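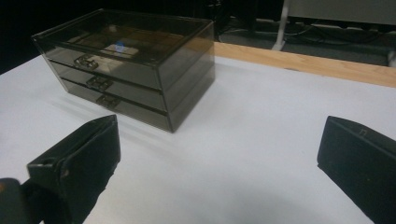 Ticket 828: Film scanner splits every roll one frame too early

Opened by: Jummai Jibrin, Kakham Photo Lab
Product: Etport roll scanner, with Cando import software
Opened: 9 Nov 2024
Priority: High (my word, the form offered me "Moderate")
Status: Closed

Problem as reported

The scanner pulls a 35mm roll through happily, makes its usual noises, and delivers a folder of pictures in which frame seven is half of frame seven and half of frame eight. Everything after that is wrong by the same amount. Customers who paid for vacation photos are getting avant-garde diptychs, and so far none of them has offered to pay extra.

Color negative and black and white both do it. Slides in mounts are fine, but then slides in mounts are always fine, and smug about it.

Tried before opening the ticket

Restarted the scanner. Restarted the computer. Restarted the scanner again in case it felt left out. Cleaned the film gate with the blower and the little brush. Swapped the power lead. Ran the self-test, which passed, as it has every day since we bought the thing, including the day the lamp was dead.

Reply from support

Thanks for the detail. Please send the import log from Cando and tell us which film profile is selected. Could you also run a roll with the automatic frame finder turned off?

Reply from Jummai

Log attached. The profile is "Standard," there being no profile called "What customers bring in." With the frame finder off, the first six frames are the same as before and the seventh still goes wrong. I then ran the same roll tail first. Frame seven from that end went wrong too, so I am prepared to let the film off.

I also wiped down the rollers with the cleaner Etport sells, at Etport prices.

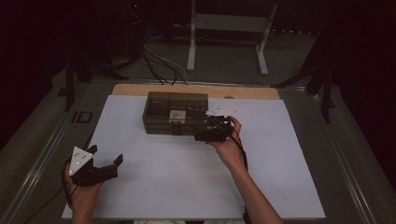
Smoky storage box with compartments, latch side showing.

Reply from support

The log shows the transport stepping correctly up to frame six and then receiving a second offset from the software. We see this when an old spacing file is still present. Are you using, or have you ever used, the Ashour plug-in for half-frame cameras?

Reply from Jummai

We have. We installed it in November of last year for one customer with a half-frame camera and a great deal of enthusiasm. I removed it the same week. Apparently it removed itself the way houseguests do, leaving something behind in the bathroom.

Where do I find this file? The manual mentions a "spacing folder" on page 34 and then never speaks of it again. 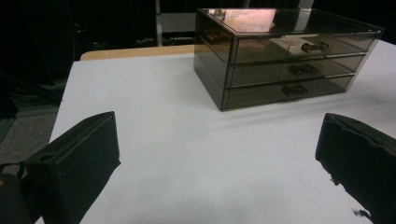
Steps sent by support

1. Close Cando and switch off the scanner.
2. Open the Cando settings folder and find the one named "spacing."
3. Move anything with Ashour in its name to the desktop. Leave the default file where it is.
4. Switch the scanner on and wait for the steady green light.
5. Open Cando, choose "Rebuild film profiles," and let it finish.
6. Scan a test roll you don't mind scanning twice.

Result

There were 2 files, one of them called "Ashour final" and the other "Ashour final new." Moved both. The rebuild sat at the same spot on the progress bar long enough for me to make coffee and drink it, then finished without comment.

The test roll came out with every frame whole. I ran a customer's roll after that, and then the original problem roll in both directions. All good. The bad jobs are being rescanned tonight.

Please fix page 34.

Closing note from support

Manual correction passed to the documentation team. The uninstaller issue is logged separately. If the half-frame customer comes back, set the spacing by hand under "Custom" and leave the plug-in out.

Reply from Jummai

He came back this afternoon. Custom works.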